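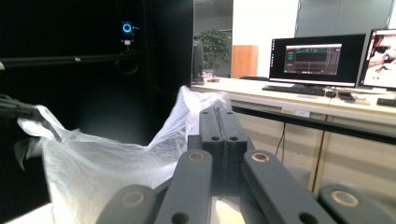
Saco de película fina, com a parte inferior franzida.

Pesquisar no site Pesquisar

Como retirar garrafas de um saco de plástico fino e guardar o saco para reutilização

Categoria: Casa e arrumação > Compras > Sacos e embalagens

O procedimento aplica-se a sacos de supermercado em película fina, com ou sem asas, que contenham garrafas pequenas de sumo ou outras embalagens rígidas. Não se aplica a sacos de ráfia nem a sacos de papel. Tempo de execução: 10 minutos, incluindo a dobragem.

Material

Uma mesa desimpedida, de preferência com cobertura lisa e clara.
Um pano seco.
Uma caixa ou gaveta para os sacos dobrados.

1. Preparação da superfície

Passe o pano seco pela mesa. A película fina adere a superfícies húmidas e, ao ser puxada, estica antes de deslizar. Se a mesa tiver cobertura, estique-a bem: uma prega por baixo do saco é suficiente para desequilibrar uma garrafa estreita.

Pouse o saco com a base para baixo e a boca voltada para cima. Não o largue de lado, mesmo que as garrafas estejam fechadas.

2. Identificação do material

Procure o símbolo de reciclagem impresso na película. O algarismo 2 corresponde a polietileno de alta densidade (PEAD) e o 4 a polietileno de baixa densidade (PEBD). O primeiro é mais rígido e ruidoso ao amarrotar; o segundo é mais macio e estica mais antes de rasgar. 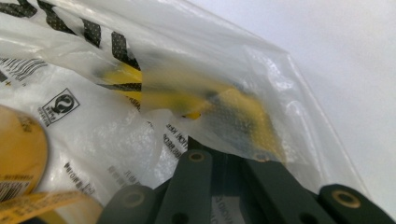 A distinção interessa sobretudo na fase de dobragem. O PEAD fino mantém o vinco quando é pressionado com a mão; o PEBD tende a abrir e convém prendê-lo com um elástico. Se o símbolo estiver ilegível, trate o saco como PEBD.

Separe os sacos por tipo. Misturados na mesma gaveta, os mais macios ficam no fundo e acabam por não ser usados.

3. Abertura do saco

Segure a película em dois pontos opostos da boca e afaste as mãos na horizontal. Evite puxar para cima: as garrafas são arrastadas pela base e tombam.

Se a boca estiver enrolada sobre si própria, desfaça primeiro a dobra exterior. Não use tesoura num saco que pretenda reutilizar. Um corte de poucos milímetros propaga-se até à base na primeira carga.

Baixe a película em redor do conteúdo até os ombros das garrafas ficarem expostos.
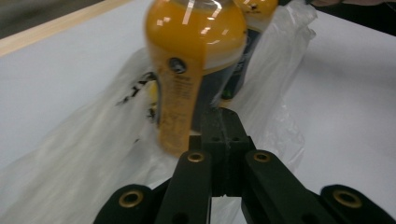

A ordem de retirada depende do espaço livre à volta de cada embalagem. Comece sempre pela que está mais próxima de si e só depois passe às de trás. No caso das duas garrafas de sumo de laranja, a da frente, com o rótulo cor de laranja, sai primeiro; a de rótulo escuro fica parcialmente tapada por ela e por uma dobra do plástico, que deve ser baixada antes de lhe pegar. Segure cada garrafa pelo corpo, abaixo do ombro, e nunca apenas pela tampa.

4. Garrafas encostadas

Quando duas garrafas se tocam, a película pode ficar entalada entre elas. Mantenha uma fixa com uma mão e desloque a outra na horizontal, 2 cm no máximo, até o plástico se soltar. Levante-a então na vertical.

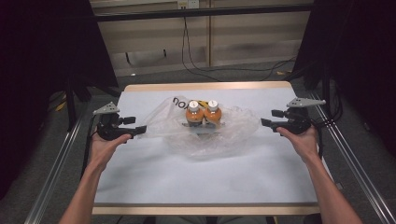 Duas garrafas pequenas de tampa branca, encostadas uma à outra dentro do saco.

Verifique o aperto das tampas antes de arrumar as garrafas. Consulte no rótulo as condições de conservação; nem todos os sumos exigem frio antes de abertos.

5. Dobragem e armazenamento

Estenda o saco vazio na mesa e alise-o da base para a boca, para expulsar o ar. Dobre ao meio no sentido do comprimento, repita e enrole a partir da base. Retire previamente talões e etiquetas soltas.

Não guarde sacos com resíduos de sumo. Passe-os por água, pendure-os abertos e dobre-os apenas quando estiverem secos nos dois lados.

Etiquetas: sacos de plástico, garrafas, reutilização, dobragem

Contacto | © 2021 Zarken | Voltar ao topo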